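Good Practice on the Floor: Gripper Work at Corbridge

Gallery | Text by Thoa Đàm, notes from Loan Diệp and Thiện Mai

Corbridge is the upstairs level where the Pindura group does most of its hand-held gripper work. People move through it all day, carrying tools and phones and bags, and the working rules were written with that in mind. They run to 32 entries on four pages. This gallery goes with the short version given to new operators in their first week. The full rules are kept at the check-out desk, and the numbers below match the numbers there.

The rules cover the hand-held tools only. Arms and mobile bases have their own document, which Lụa Hà looks after.

Before pick-up

Rule 3. Sign the tool out under your own name. If two people share a session, the one who signed is responsible until it is signed back in.

Rule 5. Look the housing over before you switch anything on. Cracks, lifted pads and loose screws go in the fault book, and the tool goes on the red shelf. Do not tape a pad down and carry on.

Rule 6. Tie back long hair. Lanyards come off or go inside the shirt.
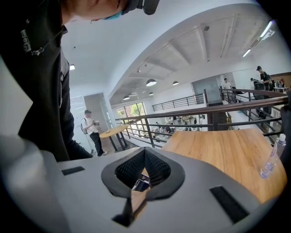 Rule 9 deals with the mesh lining, and it is the one operators ask about most. Check it at the start of every session and again after a break. Turn the tool so you can see into the opening, and look along the dark-gray rim first. The fine black mesh should follow the shape of the opening as it narrows, with no folds and no broken threads. A fold usually means the lining was pushed in by hand after cleaning. Take it out and seat it again using the fitting card. Bend down to the tool if you need to, and if you are wearing headgear, check the strap before you lean. Do not put fingers into the opening while the tool is powered. Drinks are covered by the same page of the rules: a bottle with its cap on, like the clear one by the wooden tabletop, is allowed near the work, and open cups are not. Thiện asked for the wording to say "cap on" after a coffee got into a housing in March.

During a session

Rule 12. Stay clear of the railing. Tools are not to be held over it, rested on it or passed across it. There are desks and people on the floor below. If you need to hand a tool to someone, walk to a table, set it down and let the other person pick it up.

Rule 14. Look up before you walk. Many of us read settings off a handheld device while standing. That is fine as long as your feet stay still. Stop, read, put it away or lower it, then move.

Rule 15. Backpacks may be worn on the level but not within arm's length of someone who is operating. A swinging bag catches a tool more easily than you would think.

Rule 17. A session lasts 46 minutes at most. After that the operator rests or swaps. Đức Đồng set the figure after looking through our own logs, where dropped objects went up toward the end of longer sessions. Some people feel fine past that point and would like to go on. They still stop.

Rule 18. Anyone can call a stop, including visitors. The word is "hold." The operator opens the grip only if the object can be let go safely, and otherwise keeps still.

Rule 21. Keep recordings free of private screens and papers. If something private gets in, write the time down and tell Loan the same day. She removes the section before the material goes into Pirnen, our storage system.

Putting things away

Rule 24. Wipe the housing with the gray cloths. The blue ones are for lenses and nothing else.

Rule 26. Linings are changed after 66 sessions, or sooner if they fail the check under Rule 9. Write the new count on the tag.

Rule 27. Sign the tool in, even if you plan to take it out again after lunch.

Changes since the last version

Rule 12 now covers passing tools as well as resting them. Rule 15 is new. The old Rule 16 on footwear has moved to the general site rules and the number is left blank for now. The Tiêu building uses the same text apart from Rule 12, which it does not need, having only one floor.

Corrections to the numbering or wording go to Thoa Đàm. Questions about session length go to Đức.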